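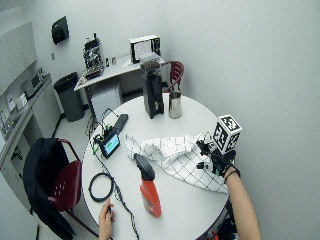
Coffee grinder, steel pitcher, spray bottle and cloth on the round table at Woris

Kitchen and table assistant, part-time
Woris, Gernholm
Reference 3824

Woris is looking for a part-time assistant to look after the coffee point, the tables and the small kitchen at our Gernholm site. The post is permanent after a trial period and is open to people with or without experience in catering or cleaning.

We share the building with Kekana, who run the workshops upstairs. Both groups use the same coffee point, so it is busy from the moment the doors open until just after lunch. At present the staff clear up after themselves between other jobs, and it does not get done well enough. We would like one person to be in charge of it.

What you will do

Open the coffee point in the morning, fill the grinder and put out clean cups and pitchers.
Wipe down the tables between groups and again before you leave.
Brush out and clean the coffee grinder. We will show you how it comes apart and which parts must be kept away from water.
Wash the steel pitchers by hand and leave them upside down on the rack.
Wash, dry and fold the cloths. Table cloths and floor cloths are kept in separate drawers.
Refill the spray bottles and check that the labels can still be read.
Keep a list of what is running low and pass it to the office before the weekly order goes in.
Empty the bins and take the coffee grounds to the compost heap in the yard.

You will not be asked to cook. Lunches are brought in from Covdale and only need to be set out and covered. On days when there is a large group upstairs you may be asked to help carry crockery, and there is a lift.

Hours and pay

The post is for 11 hours a week, worked in the mornings and spread over the week by agreement. We can be flexible about start times, but the coffee point has to be ready before the first group arrives. The hourly rate is the same for all site assistants and is given in the information sheet. You will be paid monthly. Holiday is worked out in proportion to your hours, and you can take it at any time except the first half of May, when we have our open week.

The trial period is six weeks. During that time you will work alongside the person who covers the site at the moment.

What we are looking for

You should be steady and tidy, and able to work on your own once you know the routine. You will be on your feet for most of the shift and will sometimes lift boxes of supplies. Some of the cleaning products can irritate the skin, so please tell us about any allergies before you start. Gloves and aprons are supplied.

You need enough English to read product labels and write a short note for the office. A food hygiene certificate is useful. If you do not have one we will pay for the course, and you will do it in working time.

Getting here

The entrance is on the yard side, next to the bicycle racks. The bus from Covdale stops at the end of the road. Parking on site is limited and cannot be promised to new staff. The coffee point is on the ground floor and there are no steps from the yard door.

How to apply

Write us a letter or an email of no more than one page. Tell us which mornings you can work, when you could start and what similar work you have done, paid or unpaid. There is no form, and you do not need to send a CV. Please put the reference number at the top.

Applications should reach the Woris office by April 28, 2026. If you would rather ask something by phone first, call the office on extension 3315 in the morning.

We will invite people to come in for half an hour, see the kitchen and talk through the work. Travel by bus within the district will be refunded if you keep your ticket. Everyone who applies will get a reply, including those we do not invite.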